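ok so I quit buying bread in June and I have opinions now. long thread, get a drink

Background: I'm a grown adult who lived on the same sliced sandwich loaf for maybe fifteen years. Then the bakery on Maltham Street closed for the summer and I got it into my head that I could do this myself. How hard is flour and water

Very hard!! The first loaf could have propped open a garage door. I ate it anyway, toasted, with so much butter that the bread was mostly a butter delivery system

Second loaf I let rise on top of the fridge and forgot it until after dinner. It had climbed out of the bowl and was sort of leaning on the cereal boxes. Baked it. Flat as a sandal. Tasted great though, and that was the loaf that got me, because I realized flat and tasty is still lunch

Somebody in the replies to my last post asked about the starter. Yes it has a name, it's Bech, after the pickle jar it lives in (the label would not come off, I soaked it overnight, I tried oil, I give up, it's Bech)

Feeding schedule for people who like details: 9 in the morning and 9 at night, equal parts flour and water by weight, half of the old stuff goes into pancakes. If I'm traveling it goes in the back of the fridge and sulks for a week and then comes back fine after a couple of feedings

The pancakes are worth the whole hobby btw. Little bit sour, crispy around the edges. My kid who hates everything eats five of them and asks for more
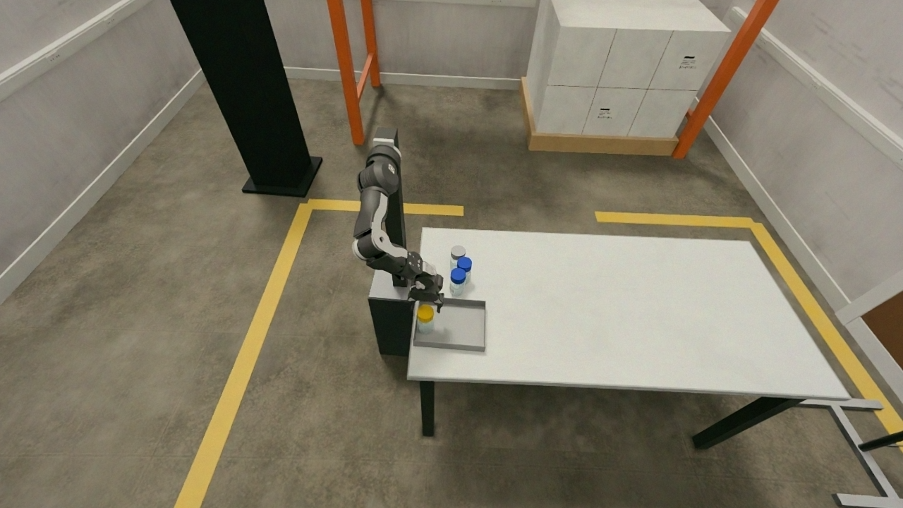 Robot arm and four bottles on a white table

OK, flour. I spent way too long thinking the fancy bag was the answer. I bought the Statum stone-ground at the co-op, which costs about what I'd pay for a decent steak, and my bread got WORSE. Whole grain drinks a ton of water and I hadn't changed anything else. Now I use mostly plain bread flour with a scoop of the Statum for flavor and everyone in my house is happier

Water: I use tap. I left it out overnight for a month because a forum told me to, then I forgot one day and the loaf came out exactly the same. Your tap might be different, mine's fine

The thing that helped the most was a cheap kitchen scale. I fought this so hard. My grandma never weighed a thing in her life and her rolls were perfect, but my grandma also made rolls every single day for decades and I had made, at that point, two bricks and a sandal

Also please buy a dough scraper. It's a couple bucks. I was cleaning my counter with an old gift card for weeks like a raccoon

Temperature is the part I still mess up. My kitchen is an oven in summer and a cave in winter, so a recipe that says "let rise 5 hours" means nothing to me. I put the dough in a straight-sided container now with a rubber band around it where it started, and when it's up by half or a little more, I go. Changed my life, cost me one rubber band

Shaping, no advice. I watch the videos, I do the hands, it looks like a pillow somebody sat on. Goes in the pot anyway

If you don't have a Dutch oven, I did my first couple months in a big stockpot with a lid (check that the handle can take the heat!! mine was metal all over) and the crust was totally respectable

Biggest fail so far: olive and rosemary, for a potluck, salted it like normal and forgot that olives are salt. People were very polite. There was a lot of water consumed

Biggest win: cinnamon raisin, just a regular loaf with the good stuff folded in halfway through the rise. Soak your raisins first or the ones on top turn into gravel

I'm trying bagels next and I already bought the malt syrup so there's no backing out. If you've boiled a bagel at home and lived, tell me how long per side, every recipe says something different

oh and several of you asked, yes you can freeze it. slice it first. I did not slice it first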